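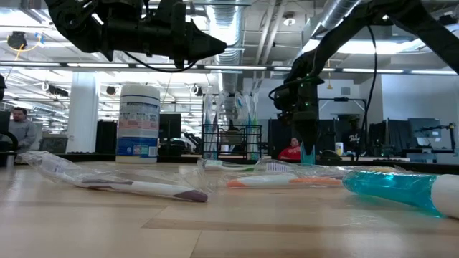 Two-arm station with wrapped toothbrushes, one of the packing tasks in our equipment plan.

1/ The Plarkard Automation Office has completed its equipment plan for the coming year. This thread sets out what we intend to buy, what we will put off, and how partner sites can comment. Posted December 2025.

2/ The plan covers hygiene kit packing: toothbrushes, gel, wipes and similar small items. Most of these arrive in clear plastic wrap, and shiny wrap is hard on both grippers and cameras. Our requirements were written with that in mind.

3/ We received quotations from two suppliers, Stesero and Dantas. Both were asked to price the same station: two arms, grippers, mounts, cabling, a table and on-site setup. Quotations that left out setup were sent back for completion.

4/ The plan provides for 2 stations in the first phase. An earlier draft called for 7. Emerson Brito, who leads purchasing, recommended the smaller number until the Usia site has confirmed its floor space and power supply.

5/ Spare parts now have their own budget line. In August we found that gripper fingers and cables had been charged to general maintenance, and the true cost of running a station could not be read from the accounts. Each station will carry its own parts record from the date of delivery.

6/ Lead time matters as much as price. The Dantas quotation gives 18 weeks for arms and a shorter period for mounts. Stesero offers earlier delivery of the arms but does not include operator training. We have asked both firms to revise.

7/ Before final acceptance, each station must complete 100 picks in a row using wrapped items from our own stock. Supplier samples may not be used. A dropped item restarts the test.

8/ Cable routing will be inspected at delivery. Cables must have enough slack for the full reach of both arms and must stay clear of the work surface while the arms are moving. This was added at the request of site staff.

9/ The following are deferred: mobile bases, a second set of soft grippers, and replacement table tops. Requests for these items should be held until the second phase opens.

10/ Forough Jafarzadeh is the contact for all technical questions, including table height, camera mounts and rack placement. Questions on payment terms should go to Emerson Brito.

11/ Partner sites that wish to be considered for the second phase should send a floor plan, a list of items to be packed, and the name of one responsible staff member. Forms are available from the Automation Office.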